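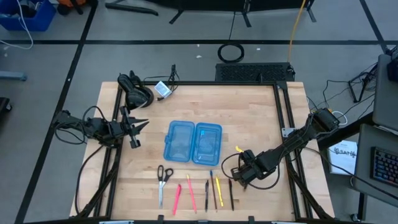
Section 5 covers the marking-out and labelling of the Carkine wall-mounted shelving kit before any holes are drilled. Read the whole section first. Clear a table large enough to lay the uprights flat, and keep the writing tools on it in one row beside an open pencil case, as on the light wooden tabletop shown, so that each tool can be picked up without shifting the uprights. Marks made at this stage set the position of every bracket.

5.1 Marking the uprights

1. Lay both uprights on the table with the slotted face up and the stamped arrow pointing away from you.
2. Measure 94 mm from the top end of each upright and draw a pencil line across the full width.
3. Square the line around both edges. Do not scribe the coating with a knife or nail - bare metal will rust in a damp garage or laundry.
4. Repeat from the bottom end.
5. Place the uprights side by side and check that the lines meet. If they differ by more than 2 mm, rub them out and measure again from the top.

NOTE: Upright packs with the grey Arai finish do not take pencil well. Use masking tape and mark the tape.
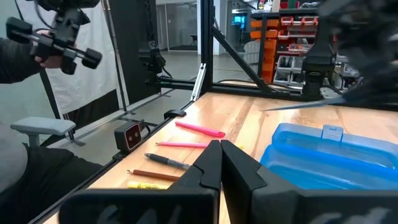
GRILTSIDE, 14th August
Revised instructions for marker colours. These replace the colour table in the earlier July issue of this manual.

5.2 Colour marks

1. Use pencil for all lines that will be drilled.
2. Use a bright marker, such as pink, for the end of the upright that faces the ceiling. One short stroke on the back face is enough.
3. Leave the colour mark in place until the load check in Section 5.3 is finished.

CAUTION: Do not use solvent-based marker on the white shelves. The colour may bleed through the finish and cannot be removed.

5.3 Load check

1. Fit the top bracket only and tighten both screws by hand.
2. Hang the Skineseo test strap from the bracket and leave it for 5 minutes.
3. Check the wall plug for movement. If it has moved, remove the bracket and refit using the longer plug supplied.
4. Fit the remaining 3 brackets and tighten all screws fully.

Retain this sheet with the spare fixings. The bracket positions will be needed if the shelving is moved to another wall.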